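4. Building the Arm in a Shared Workshop

4.1 Where the work was done

The arm was put together in the Rocha workshop in Vastville, a members' space that gives each project one bench and one shelf. Everything in this section was done there with tools that any member can sign out: a drill press, a small mill, hand files, a soldering station and a good set of hex keys. We bought the arm itself second-hand, with its joints working and its original hand missing. That missing hand is where this paper really begins. We needed something that could pick up soft, floppy things from a flat surface, and we wanted to see how far two people with evening hours could get.

It went further than we had hoped. Over 15 weeks the build passed through three sets of fingers, two camera mounts and one complete rewrite of the control program, which we call Jedisine. We report the dead ends along with the final design, as other home builders will probably run into the same ones.

4.2 Fingers

The first fingers were printed. They were quick to make and very pleasant to change: a new pair could be drawn at lunch and fitted by dinner. They also bent. When the hand closed on a folded towel the tips spread apart by a few millimeters, and the towel slid out at the bottom of the grip. We tried thicker walls, then a rib down the back, and each change bought us a little stiffness and cost us a little reach.

The second pair was cut from flat metal bar and bolted straight to the sliding jaws. These held their shape beautifully, but the flat inner faces had nothing to get under the cloth with. On a smooth table the fingers simply pushed the fabric along in front of them. Watching a towel travel the full width of the bench without once being picked up was a useful lesson in how much of grasping happens in the last few millimeters of the tip.

The third pair, the one used for all results below, combines the two ideas. The body of each finger is metal, cut away where it does no work so that the moving mass stays low. The tip is narrow and angled inward. The two sides mirror each other, which meant we could machine both from one drawing by flipping the blank over. Getting the second finger to match the first took more filing than we would like to admit, and anyone copying the design should cut both blanks clamped together. We did not think of this until afterward.

One further note on screws. All fasteners on the fingers go in from a side that can be reached with the hand in its parked position. In the earlier versions two of them could only be reached with the jaws fully closed, so every finger change began with powering up the arm. It is a small thing, and it saved us a great deal of evening.

4.3 The wrist camera

We had planned to rely on cameras placed outside the arm's reach. They give a steady picture and they are easy to fix in place, but the hand hides the cloth at exactly the moment when the picture matters most. A small camera at the wrist solves this. It looks out past both fingers, so that the cloth, the tips and the gap between them can all be seen together as the hand comes in (Figure 3).

The first wrist mount stuck out too far and touched the table whenever the hand tilted. The second sits closer to the body of the gripper. The price is that the gripper fills a fair part of every picture, and we worried that this would waste too much of the view. In practice the effect was the opposite of what we feared. Because the fingers always show up in the same area, they work as a built-in ruler. The program learns very quickly how wide the jaws are open and where a fold sits in relation to each tip, and it does so without any separate calibration step. We were delighted by this and spent most of one night just jogging the hand back and forth to watch it work.

Blur is a real limit. When the arm moves at its normal travel speed the fine detail in the picture goes soft, and thin edges of cloth are the first thing to be lost. We dealt with this in the plainest way available, by slowing the last part of each approach. Brighter lamps would allow a shorter exposure, and we plan to try them, but the workshop's overhead lighting is shared with the neighboring benches.

4.4 The task

The task was to bring the open hand to a crumpled cloth, close on a raised fold, lift it clear of the table and hold it for three seconds. Before each attempt a person dropped the cloth from chest height and left it however it landed. We did not tidy it, and we did not turn down awkward landings. Cloths close to the edge of the reachable area were kept in the test as well, and they make up a large share of the failures.

We chose cloth over blocks or cups for a simple reason: cloth never lands the same way twice. A block can be grasped from a short list of directions, and once the list is right the job is largely done. A cloth has to be looked at each time. Ridges appear and vanish as it settles, and the best fold to grab may be on the far side, or lying almost flat.

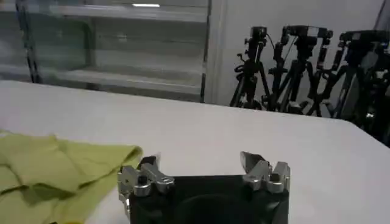 Figure 3. View from the wrist camera, with the fingers open and a crumpled cloth to the left of the gripper.

4.5 Collecting attempts

We guided the arm by hand for the first 40 attempts, using a pair of knobs and a foot switch. These early runs were slow and rather clumsy, and we kept all of them. After that the program made its own choices, with one of us sitting beside the stop button. Every attempt was saved with its wrist pictures, the joint positions and a single mark for success or failure. The full collection holds 1477 attempts, and its storage and sorting are handled by a small tool we named Stastis.

Marking success by eye sounds simple until the odd cases begin to pile up. A cloth may be lifted by one thread. It may be held for two seconds and then dropped. It may come up stuck to the outside of a finger, with nothing at all between the jaws! We settled on a strict rule: the cloth has to be held between the two fingers, fully off the table, for the entire three seconds. Anything else is a failure, however nice it looked.

Of the whole collection, 156 attempts were set aside before any training and used only for testing. They were picked from sessions on different evenings, so that no test attempt came from the same session as a training attempt. Our first split ignored this and gave results that were much too good. Attempts from one evening share the same lighting and the same small errors in how the arm was parked, and the program had learned to lean on both.

4.6 What we saw

The clearest gain came from the shape of the fingertips. With the flat-faced pair, the program could find a good fold and still fail to take hold of it. With the angled tips, a fair choice of fold was often enough, as the tips slide in low and gather the fabric as they close. We changed nothing in the program between these two sets of runs, and the difference was plain within the first evening.

The second gain came from letting the arm look twice. In the first version of Jedisine, the program picked a fold from one picture and committed to it. In the present version it takes a fresh picture when the hand is a palm's width away and may shift its target sideways. Most shifts are tiny. They matter most for narrow ridges, where being off by half a finger means closing on air.

Failures fall into a few familiar groups. Flat corners are hard, and so are cloths that have landed in a tight ball with no fold standing up. Pale cloth against a light table gave trouble too, especially in the late afternoon, when the sun came in low and the shadows along the folds became confusing. A stronger color helped at once. We mention this for builders who, like us, do their first tests with whatever is in the rag bin.

There was also a purely mechanical failure that took us far too long to find. One jaw had begun to bind near the end of its travel, so that the hand closed slightly off center and nudged the cloth before gripping it. For several evenings we blamed the program and kept adjusting it. Cleaning the slide and adding a drop of oil fixed the problem completely. We now open and close the jaws ten times at the start of each session and listen — a healthy slide makes an even sound in both directions.

4.7 Notes for other builders

The finger drawing can be made on a manual mill by a patient beginner, and one of us was exactly that in July. The parts that need real care are the two bolt holes at the base, where any error grows along the length of the finger. Drill these first and measure everything else from them. The outer cutouts can be rough with no effect on the grip.

Cables deserve more attention than we gave them. The wrist camera's lead must have enough slack for the full turn of the last joint and yet must not droop in front of the lens. We used a soft loop tied back at the forearm, replaced the ties twice, and have since moved to a sleeve that slides with the joint. The sleeve has lasted through all of the later sessions, including the two-cloth runs described in Section 5.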